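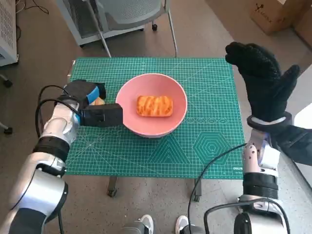

About Kistau

Kistau writes the software that sits between a robot's cameras and its arms. Control, grasp planning, a bit of perception, and the tooling to see what went wrong afterwards. We don't build arms or hands. You bring those, we make them behave.

Started by Baltazar Barajas and Heriberto Ledesma, who'd been writing the same driver code over and over for different labs and got sick of it. Baltazar still looks after the controller. Heriberto does planning, plus most of the phones.

What we make

Arnora - the controller. One config file per arm, so the left and right sides don't have to carry the same thing on the end. A two-finger gripper on one and a five-fingered hand on the other is fine, each gets its own limits and its own grasp set. Runs on an ordinary Linux box.

Lozano - the planner. Takes a target and both arms, gives back motions that keep them out of each other's way. Version 2 replans mid-reach. Version 1 didn't, please upgrade.

Edavwood - logs and replay. Every joint, every camera, one timeline you can scrub. Started as an in-house script, now it's the bit customers ask for first. Colour coding by arm finally went in last October.

How we work

Small table, small objects. Bowls, food, things with soft edges that a planner tends to get wrong. Our regression set is 222 tabletop tasks and a release doesnt go out until all of them have been run on real hardware, not only in the simulator. Edavwood holds 3,000 hours of recordings from our own benches and we go back to it constantly.

Failed grasps get a ticket same as any other bug. 155 open at time of writing. We're working thorugh them.

Working with us

Mostly university labs and small manufacturers. Send the arm model, the hand or gripper model and a short clip of the task. Licences are per robot, per year, support included. Students get Edavwood free, email from your school address.

Phones on from 9 am. Hiring: one perception person, one tooling person, see the Jobs page.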